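Keeping Vinyl and Coated Tablecloths Flat, Clean and Usable

Household notes by Elie Qudah

A coated cloth on a table in daily use has to handle food, glue, wet paint and whatever gets dragged across it. Most of the wear comes from poor fitting and the wrong cleaner.

Sizing. Measure the table top and add 12 inches to both the length and the width. The result is a 6-inch drop on every side. A longer drop gets caught on chair arms and pulls the cloth out of line. For a work table, cut the drop to three inches and clip it.

Removing fold lines. New cloths arrive folded and keep the creases for weeks if left alone. Spread the cloth face down on the table and warm it with a hair dryer on the low setting, held a hand's width away and kept moving. Turn it face up while still warm and smooth from the center outward. Do not iron the coated side. Store it afterward on a cardboard tube.

Squaring. A printed grid shows any error at once. Line up one printed line with the long edge of the table, clip that side, then pull the opposite side snug and clip it. Do the short sides last.
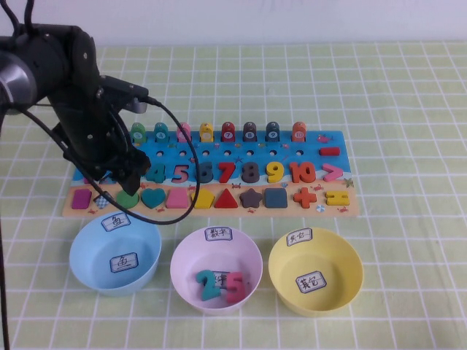 What takes ballpoint ink off a coated cloth?
Rubbing alcohol on a cotton pad, dabbed for a few seconds at a time and rinsed with plain water. Test it on the underside of a corner first, as some printed colors lift along with the ink.

Routine cleaning. Use a few drops of dish soap in warm water and a soft cloth. Wipe in one direction, rinse, and dry with a towel. Scouring powder dulls the coating permanently. Chlorine bleach makes it brittle along the folds.

Grease. Cover with baking soda, leave for 15 minutes, brush off and wash as usual.

Wax and crayon. Harden the wax with an ice cube in a plastic bag, lift with the edge of an old plastic card, and wash off what is left.

Small cuts. Close the edges from the back with clear repair tape, one inch past the cut at each end. Replace the cloth when the backing shows through.

Last revised Sun 30 December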